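Trallell – Centro de incidencias
Incidencia 418
Asunto: Manchas en el tablero de la mesa de disoluciones y posiciones de gradilla sin registrar
Estado: En curso
Prioridad: Baja
Abierta: November 18, 2018
Ubicación: sala Stirnlow
Material afectado: tablero blanco, gradillas de metacrilato, vaso de precipitados, vasos de papel

Descripción inicial

El tablero de la mesa de disoluciones coloreadas conserva marcas después de la limpieza ordinaria (paño de microfibra, agua, secado). Se distinguen tres tipos: cerco rosado muy tenue en la zona central, roces grises repartidos y un trazo oscuro corto más atrás, delante de los objetos. El cerco apenas se separa del blanco del fondo y con luz lateral se pierde. Los roces no tienen relieve al tacto.

El problema práctico está en la lectura del color. Con el vaso de precipitados apoyado sobre una zona teñida, un rosa pálido se anota más intenso de lo que es. En la hoja de julio hay dos lecturas dudosas por este motivo.

Se ha probado lo siguiente:
Agua tibia y jabón neutro: sin cambio en el cerco, los roces se aclaran.
Goma de borrar blanca: elimina parte de los roces.
Segunda pasada de agua a los diez minutos: sin cambio.

No se ha usado disolvente. Falta saber si el acabado del tablero lo admite.
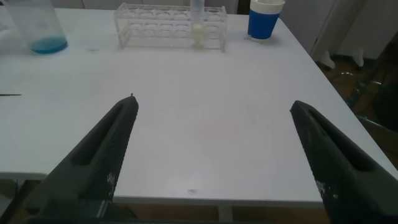 Roswitha Nägeli
El acabado admite alcohol isopropílico al 70 %, nunca acetona. Hay un frasco de 500 ml en el armario de reactivos. Aplicar sobre el paño, no sobre el tablero, y dejar secar antes de volver a colocar las gradillas: el metacrilato se cuartea con el alcohol. Los trazos de rotulador no los tocaría hasta saber cuáles son referencias de posición. Falta en el ticket la disposición del material. Sin ella no puedo separar un goteo en el trasvase de una marca antigua.

Respuesta del solicitante

De acuerdo con el alcohol. Disposición habitual de la mesa, de izquierda a derecha: vaso de papel, gradilla de los líquidos de color, vaso de precipitados, gradilla del tubo claro, vaso de papel. El vaso de precipitados va algo adelantado respecto a las gradillas, y el azul y el rojo anaranjado comparten la gradilla izquierda.

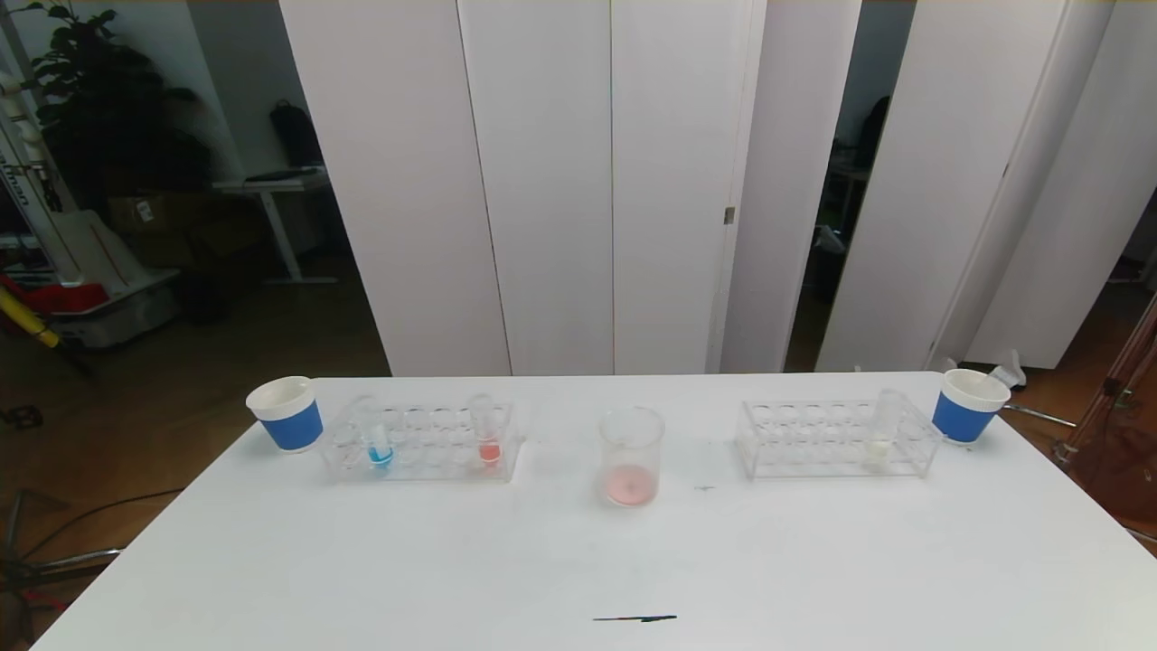
Los colorantes son los del juego Ultideo, en las diluciones de la hoja. El volumen por tubo es pequeño y se vierte sin embudo. El punto de goteo más probable es el recorrido entre la gradilla izquierda y el vaso central – coincide bien con la altura del cerco rosado, peor con los roces grises, que aparecen en casi todo el tablero.

Propongo además cambiar el agua de enjuague. Ahora se enjuaga el vaso con unos 200 ml y se vacía de una vez. Si queda color en el fondo, la última gota cae sobre la mesa al apoyarlo.
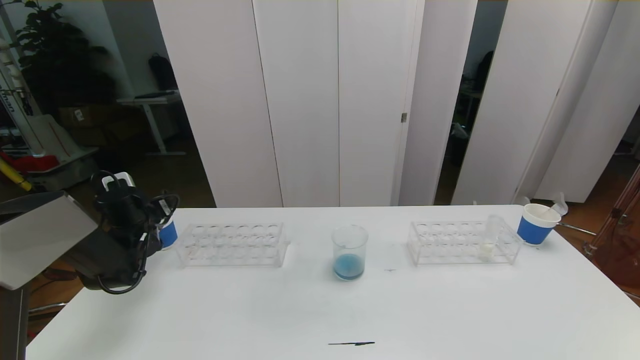

Prueba de limpieza con alcohol, primera pasada: cerco rosado reducido, sin pérdida de brillo en el tablero. Segunda pasada aplazada hasta confirmar las referencias. Quedan fuera de la limpieza dos marcas: la línea negra fina junto al borde delantero, que sirve para centrar el vaso, y la marca oscura pequeña a la derecha de este, cuyo origen desconozco. Con el líquido azul en el fondo del vaso la marca pequeña no interfiere en la lectura, queda fuera de la base. Si tampoco figura en el plano de Laing, se borra.

Sobre las posiciones: la hoja dice «gradilla derecha, tubo» y nada más. Las gradillas llevan rótulos impresos junto a los orificios, de modo que basta con copiar el rótulo en la columna de observaciones. Son pequeños y conviene leerlos de cerca, con el tubo ya colocado. 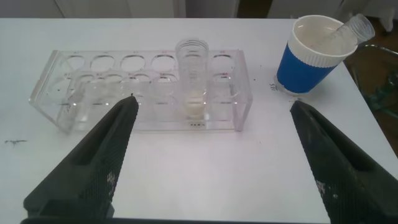
Adjunto 4. Gradilla con rótulos de posición; tubo con resto de color crema pálido.

Pendiente
Confirmar con Laing el plano de referencias del tablero.
Segunda pasada de alcohol, gradillas retiradas.
Añadir columna «posición» a la hoja de lecturas.
Repetir las dos lecturas dudosas de julio sobre zona limpia.

Roswitha Nägeli
Columna añadida. El plano está pedido. Mantengo la incidencia abierta hasta recibirlo.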